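Section 4: Setting Up Your Bruvis Under-Sink Water Filter

Okay, so you've got the box open and the bracket up on the cabinet wall (if you haven't, go back to Section 3, I'll wait). Now we get to the part with water in it. I've put in a lot of these by now, my own and my sister's and most of my street's, and the first one took me a whole afternoon. Yours won't!

What you need close by: an adjustable wrench, the roll of white thread tape from the small parts bag, a towel you don't love, and a bucket that fits under the trap.

1. Shut off the cold water valve under the sink. Turn it clockwise until it stops, then open the kitchen faucet and let it run down to nothing. If it keeps dribbling after a minute, your valve is worn and you'll have to shut the water off at the main.

2. Put the bucket under the cold supply line and loosen the nut with the wrench. A cup or so of water will come out. Fine.

3. Wrap the thread tape around the valve outlet, three turns, going clockwise as you look at the end of the pipe. I went the other way on my first one and the tape bunched up into a little white beard.

4. Screw on the Bruvis tee by hand until it's snug, then give it a quarter turn with the wrench. Now hook your old supply line back up to the top of the tee.

CAUTION: A quarter turn means a quarter turn. The tee has a plastic collar and it will crack if you lean on it. Barua sells the replacement collar separately, and it always seems to be out of stock when I need one.
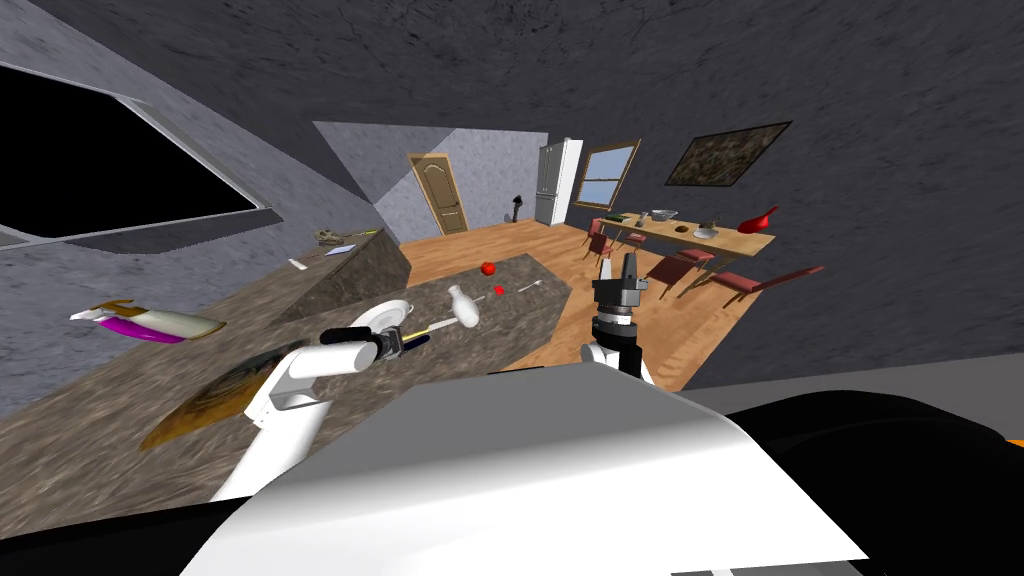 5. Cut the blue tubing to length. Leave yourself a gentle loop so you can lift the filter head off later. Cut it square with a sharp blade, no scissors please, they squash the end.

6. Push one end of the tubing into the tee and the other into the port marked IN. Push hard! You'll feel it grab, and then there's a bit more travel after that. Keep going until it stops, then tug it back to check.

7. Run the second piece of tubing from the port marked OUT up to the little drinking faucet.

8. Twist the Clorkamen cartridge up into the head until the two arrows line up.

Note: The cartridge is good for 3,000 liters. In my house that gets us from one August to the next with a little left over, but we drink a lot of tea. Write the date on the label with a marker. Mine says March 4, 2018, and I'd never have remembered it otherwise.

9. Open the valve slowly and look at every joint with a flashlight. Dry them all with the towel first, then run a fingertip around each one. If you find a drip at a push fitting, shut the water, pull the tube, trim the end and try again.

10. Open the drinking faucet and let it run for ten minutes. The water comes out gray to begin with (carbon dust, harmless) and then it spits air for a bit.

Note: If the flow is still weak after flushing, check for a kink behind the bracket before you go blaming the cartridge. Menaka Howlader, who proofread this guide, swapped out two good ones before she found hers.

Leave the cabinet door open overnight with a dry paper towel under the tee. In the morning, check the paper towel for wet spots, then go on to Section 5 for the leak alarm.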